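Culture – Médias – Portraits

Skye Purves, la voix du petit matin qui ne voulait pas de plateau télé

20 nov. 2018

À cinq heures moins dix, la rue qui longe les studios de Radio Vavard est vide, à part un livreur de pain et une femme en anorak bleu qui finit son thé debout contre la porte. Skye Purves présente la matinale depuis 15 ans. Elle arrive toujours en avance, parce qu'elle n'aime pas parler dans l'ascenseur.

Le public la connaît pour ses imitations, ses entretiens parfois rugueux et une façon de laisser durer les silences que ses anciens directeurs lui ont longtemps reprochée. Depuis le mois de mars, on la connaît aussi pour avoir refusé l'offre de Milance, la plateforme vidéo qui voulait lui confier un talk-show quotidien. Le montant n'a jamais été rendu public. Elle ne le donne pas non plus pendant notre entretien, et demande qu'on passe à autre chose.

Une enfance à Dratamthorpe

Elle a grandi à Dratamthorpe, un bourg dont elle parle souvent à l'antenne et où elle retourne peu. Son père réparait des caisses enregistreuses, sa mère tenait le standard d'une clinique. « Elle avait une voix pour le travail et une autre pour nous, raconte Skye Purves. J'ai commencé par imiter la première. » À douze ans, elle enregistre de faux bulletins météo sur cassette. Il en reste deux, que sa sœur garde chez elle et refuse de lui prêter.

Les débuts sont lents. Elle fait les petites annonces sur une station locale, puis les résultats sportifs, qu'elle lit mal de son propre aveu. Un soir de remplacement, elle se retrouve seule à l'antenne avec un invité qui n'est pas venu et 40 minutes à remplir. Elle joue l'invité. La direction reçoit des lettres, dont une bonne moitié demande le retour de ce monsieur si intéressant.

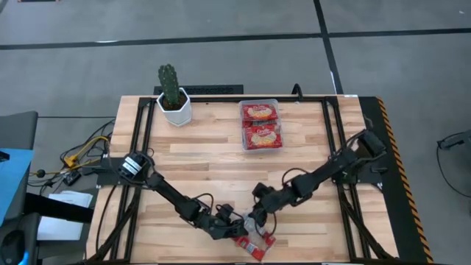 La rencontre avec Sarmīte Ramanauskas

C'est la productrice Sarmīte Ramanauskas qui la fait venir à Vavard. Elle l'avait entendue en voiture, entre deux rendez-vous, et s'était garée pour écouter la fin. « Elle posait une question, l'autre répondait à côté, et elle attendait. C'était presque gênant. J'ai appelé la station le lendemain. »

Les deux femmes travaillent toujours ensemble. Elles se disputent beaucoup, le plus souvent sur l'ordre des invités, et déjeunent à la même table de la cantine à onze heures, quand le reste du bâtiment pense à son deuxième café. Sarmīte Ramanauskas prépare des fiches cartonnées que l'animatrice lit la veille et laisse chez elle.

La matinale a changé trois fois de générique et une fois de nom. Le principe est resté le même : un invité à sept heures, une imitation à sept heures et demie, puis le courrier. L'équipe a compté les lettres et messages reçus l'an dernier après l'entretien avec le comédien Saulius Jankauskaitė, qui avait annoncé en direct la fin de sa série. Il y en avait 2 575. Les responsables de la série l'avaient appris en même temps que les auditeurs.

L'acteur, joint par téléphone, n'en garde pas un mauvais souvenir. « J'étais venu parler d'autre chose. Elle m'a demandé si j'étais content le matin en allant tourner, et j'ai dit non. Après, c'était difficile de revenir en arrière. » Il est repassé deux fois dans l'émission depuis.
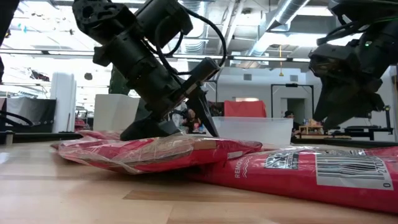 L'offre de Milance arrive quelques mois plus tard. Le projet prévoyait 191 émissions par an, un public en studio et un orchestre. Skye Purves a tourné un pilote, que très peu de gens ont vu. Austra Vītola, qui le réalisait, le juge réussi. « Techniquement, il n'y avait rien à redire. Mais dès qu'elle se taisait, le public applaudissait. Elle me regardait derrière la caméra et je voyais bien que c'était fichu. »

La presse a cherché d'autres explications. On a parlé d'un conflit sur les droits, d'une rivalité avec une autre animatrice, d'un problème de santé. Skye Purves a répondu une seule fois, à l'antenne, juste avant la météo : elle restait, et il allait pleuvoir sur la côte.

Une vie privée tenue à distance

Elle est mariée à un luthier dont elle ne donne pas le prénom en public. Le couple a deux enfants, aujourd'hui adultes. On ne la voit presque jamais aux soirées de remise de prix – elle se couche à vingt et une heures – et son unique trophée, reçu pour une série d'entretiens avec d'anciens clowns, est posé sur une étagère de la régie, entre l'imprimante et un pot de crayons.

Elle a en revanche accepté d'écrire. Son premier livre paraîtra chez Kairys au printemps. L'éditrice, Aušra Grigaitė, s'attendait à des souvenirs de radio et a reçu un texte dont la plus grande partie se passe à Dratamthorpe, avant les premiers micros. Elle a demandé des coupes dans un long chapitre sur les caisses enregistreuses. L'autrice en a accepté quelques-unes, et en a profité pour ajouter des pages ailleurs.

Le contrat avec Radio Vavard court encore pour deux saisons. Sur la suite, elle reste vague. Elle parle d'une émission du soir, plus courte, sans imitation, et d'un voyage en train qu'elle repousse depuis longtemps. Puis elle regarde l'heure et descend chercher le courrier du lendemain.

Mots-clés : radio, matinale, Skye Purves, humour, portrait

Commentaires (4)

martine_b
Je l'écoute depuis le début et je me souviens très bien du faux invité. Mon mari y avait cru jusqu'au bout !

Loïc
Dommage pour le talk-show. J'aurais bien aimé voir le pilote quand même.

Odile R.
Trop de silences pour moi le matin, je change de station à sept heures et je reviens pour le courrier.

martine_b
@Odile R. Mais c'est l'entretien le meilleur moment !

Recevez chaque semaine nos portraits et nos entretiens par courriel. Vous pouvez vous désinscrire à tout moment.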